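Share this report: 8 shares | 2 comments

Costenley Community Kitchen and Seed Library
Progress report to the Yilma Fund, second instalment
Posted in March

We've had such a good half-year that it's hard to know where to begin, so I'll begin with the beans. When we wrote our application we said the seed library would open with whatever we could gather from local gardens, and we were a bit worried that would mean forty jars of silverbeet. Instead we have climbing beans that came to Costenley in somebody's grandmother's coat pocket, a purple-podded pea that no catalogue seems to list, and a pumpkin with skin so tough we had to take it outside and drop it on the path (it's delicious, by the way). As of this report there are 2,847 packets catalogued, labelled and filed. Our target for the whole grant period was 2,000.
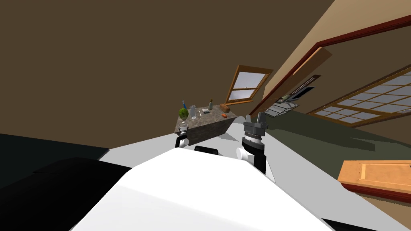
Yilma Fund grant coordinator, Costenley Community Kitchen and Seed Library

This report covers the work from September to the end of February. It follows the headings in your template, except that I've put the money after the activities, as it makes more sense once you know what we were buying.

Seed collecting and cataloguing

Collecting went on right through summer. We put a drop-off tin at the library desk and another at the hardware shop in Trundarano, and people filled them with envelopes, pill bottles, knotted stockings and one very smart tobacco tin full of hollyhock. Everything gets a card with the name the grower uses, the street or road it grew on, the month it was picked and anything the grower wanted to tell us. Some of the cards are wonderful. One just says "plant after the footy starts, ignore the wife".

We had intended to sort by botanical name and we changed our minds in October. Borrowers come in asking for "a lettuce that won't bolt" or "something for the shady side", so the drawers now run by kitchen use and season, with the botanical names in the catalogue for anyone who wants them. It took three weekends to move everything across and it has made borrowing so much quicker!

Germination testing is the part we're proudest of. Each new lot has a sample sprouted on damp paper towel before any of it goes out. Carrots and parsnips did poorly, as we expected with older seed, and we've put a notice on those drawers asking people to sow thickly. Tomatoes were superb almost across the board. We had one bad batch of basil that grew nothing at all except a very healthy mould, and we threw it out.

Cooking sessions

The kitchen program ran 8 sessions in this period, which is what we promised. Each one took something from the seed library and followed it to the plate: green beans in November, zucchini in December (we could have done zucchini every week), tomatoes and basil in January, and a preserving day in February that went until well after dark and sent everyone home smelling of vinegar.

The preserving day deserves its own paragraph. We made tomato relish, pickled cucumbers, bread-and-butter zucchini and a small, slightly alarming quantity of chilli jam. The older members of the group knew things that simply aren't in books, like how to tell by the sound of the bubbles that a relish is close, and the younger ones wrote it all down on the backs of their recipe sheets. We've since typed those notes up and they're now stapled into the kitchen folder. If you take one thing from this report, please let it be how much people enjoyed teaching each other.

Two changes to the sessions are worth passing on. We moved the start from 6 pm to 5.30 pm after parents told us bedtime was getting away from them, and the room has been fuller ever since. We also stopped printing full recipes in advance. People cook with more confidence from a short list of ingredients and a demonstration, and the full recipe goes home with them at the end.

School gardens

Trundarano Primary joined us in term four and has been an absolute delight. The kids sowed sunflowers, sweet corn and radishes, and the radishes were ready before the holidays, which was exactly the sort of quick reward a Grade 2 gardener needs. Most of the class had never eaten one. Opinion was divided and very loud.

The sweet corn was less of a success. Watering over the long break relied on a roster that had gaps in it, and half the bed had dried off by late January. We've talked it through with the school and will plant garlic and broad beans there in autumn, with the next warm-season bed timed to finish before December. The sunflowers came through without any help from us and the seed heads are now hanging in paper bags, waiting to be rubbed out and packed by the same class that sowed them.

The catalogue

We're keeping the catalogue in Costix, the lending software we described in our application. It was set up for tools and toys, so at first it was quite insistent that seeds should come back within three weeks. Once we'd turned the due dates off it settled down nicely. Borrowers can search from home, reserve up to five packets and see the grower's note for each one. The most searched word in January was "cucumber", and in February it was "garlic", well ahead of planting time, so we've put the call out for local garlic now.

There's still a backlog of photographs to add to the catalogue entries. We'd hoped to have flower and fruit pictures for all the beans by Christmas and have managed perhaps half. This will carry over into the next period, when the climbing beans have dried down and we can photograph the seed itself as well.

Spending to date

The second instalment was $4,000. It has gone on the following:

Seed drawers, envelopes, labels and silica gel
Ingredients and jars for the cooking sessions
Soil, compost and hand tools for the school beds
The annual Costix subscription
Printing of the planting calendar

Jars cost more than we'd budgeted and compost cost less, thanks to a generous trailer-load from a horse property out on the Trundarano road. Across the two lines it evened out. We haven't needed to move anything between budget categories and we have no changes to request. Receipts are in the attached folder, in the order of the list.

What hasn't gone to plan

Apart from the corn and the basil, our main shortfall is the number of borrowers returning seed at the end of a season. Plenty of people borrow, grow and eat with great enthusiasm and then pull the plants out before anything sets seed. We think the message needs to come earlier, so every packet of an easy seed-saver (beans, peas, lettuce, tomato) now carries a sticker that says "leave one for us". We'll be running a seed-saving afternoon in April too, with a table for cleaning wet seed such as tomato and cucumber, and a winnowing corner outside for anyone who doesn't mind chaff in their hair.

The planting calendar also came out later than we'd said. Frost dates were the sticking point. Costenley sits lower than Trundarano and gardeners in the two places disagree quite strongly about when it's safe to put tomatoes out, so in the end we printed two columns. It has been the most popular thing on the counter, and we're already into the reprint.

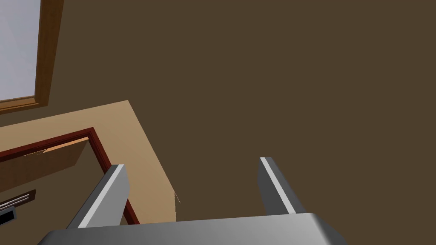
Plans for the next period

Autumn sowing starts straight away with broad beans, garlic, onions and all the brassicas. The cooking sessions will turn to soups, slow braises and bread, and we'd love to do one on dried beans now that we have enough of our own to fill a pot. At the school, the sunflower seed will be packed and brought over to the library by the kids themselves, and each of them will get a borrower's card to take home.

We'll finish the catalogue photographs, keep up the germination tests and start a proper grow-out of the purple-podded pea, with several gardens growing it in isolation so that we have good clean stock by next summer. Two growers have offered beds already, and there's room for a third if anyone at the Yilma Fund has a sunny fence.

Our next report will reach you in September.

Contact: the seed library desk, Costenley Community Kitchen and Seed Library
© Costenley Community Kitchen and Seed Library. All rights reserved.
Back to top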